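Learning to wait for the bread
13 Dec 2020

In Plirnberg the bakery closes at noon in December, and I always come too late. So this winter I decided to bake my own bread. My neighbor Simin Rostami gave me a small jar of her sourdough starter, with a paper label in her handwriting: "feed me in the morning." I put it on the shelf above the radiator and I felt responsible for it immediately.

My first loaf was flat like a plate. The second one was high, but inside it was wet and gray, and my husband Babak ate two slices from politeness. I wrote to my aunt Nasrin, who has baked for all her life in a village near Sollmont. She answered with one line: "Your kitchen is cold, so why do you hurry?"

She was right. The recipe I used said to leave the dough for 3 hours, but the person who wrote it probably has a warm house. Now I leave it for 7 hours, and sometimes I go to bed and look at it in the morning. I learned to watch the dough and to forget the clock — this is difficult for me, I am a person who arrives early at the train station.

The other thing I changed is the flour. I buy it now from the Khosravi shop behind the post office, where they sell a dark rye in paper bags. I mix one part of rye with three parts of white wheat. The taste is stronger and the crust becomes almost brown-red.

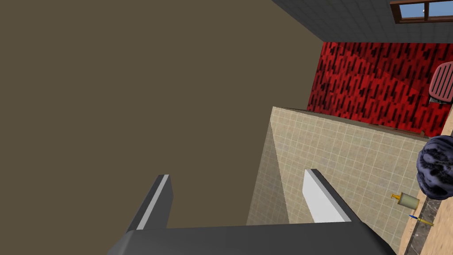 What I do with the old bread

We are only two people, and a loaf is big for us. On the third day I cut what is left into cubes and dry them in the oven with oil and a little thyme. They are good in lentil soup. Marjan from my office told me that her mother makes a sweet dish from old bread with milk, raisins and cinnamon, and I want to try it before the new year.

I also started to give half of each loaf to Simin. She says that it is sour in the correct way, and she is not a person who gives compliments easily. Last week she returned the cloth washed and ironed, with four walnuts inside.

Next I will try a loaf with the walnuts, if Babak does not eat them first.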